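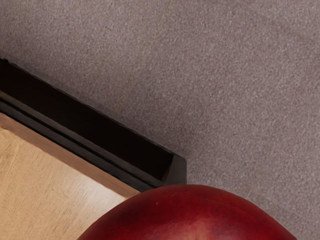
Halley H4 wrist camera and simulation kit
Part no. 613
Supplied by Dustgate

Overview
The H4 is a wrist camera for small bench arms doing pick-and-place work. It ships with a matching simulated camera, so that a grasping routine can be set up on the model and then moved to the real cell with the same mounting values. The page covers fitting, calibration and routine care. Wiring for the arm itself is in the cell manual.

What is supplied
Camera body with fixed lens
Mounting ring and 4 screws
Cable, straight plug at both ends
Flilteo clip-on window
Calibration card
Scene files, with fruit, table and floor models

Fitting
Switch off the arm and lock out the supply. Wipe the flange and the back of the ring. Offer up the ring with the locating pin towards the cable exit, then tighten the screws in a cross pattern. The camera body slides in from the front and is held by the side clamp. Do not use the lens barrel as a handle.

Leave enough slack in the cable for a full turn of the wrist in either direction. Run the wrist slowly through its travel before fixing the last cable tie. Ties should be snug but must not flatten the jacket.

Calibration
Set the card flat on the bench and call the calibrate routine. The arm visits 11 poses. At each one it waits for the picture to settle, stores the pose and moves on. If a pose is rejected, check the lighting first – reflections on the card are the usual cause.

Copy the resulting offset into the scene file under camera_mount. The simulated and real cameras must carry the same offset. A difference here shows up as grasps that land consistently to one side of the target.

Close working
The nearest distance for a complete view of a large apple is 146 mm, measured from the window. Nearer than this the fruit overfills the view and the routine should rely on the last stored position. Do not restart detection during the final approach.

Gloss on bench tops can be adjusted in the scene file. Match it to the real bench as closely as is practical.

Care
Clean the window at the start of each shift with a dry lint-free cloth. Replace it when scratched. Check the ring screws monthly, and repeat the calibration after any collision, however light. The camera body contains no parts that can be serviced by the user.

Spares
Windows and cables are stocked. Mounting rings for Ljungberg flanges are made to order – state the flange drawing number when ordering.

Technical contact: Hưng Đoàn, Dustgate service desk
Scene files last revised in March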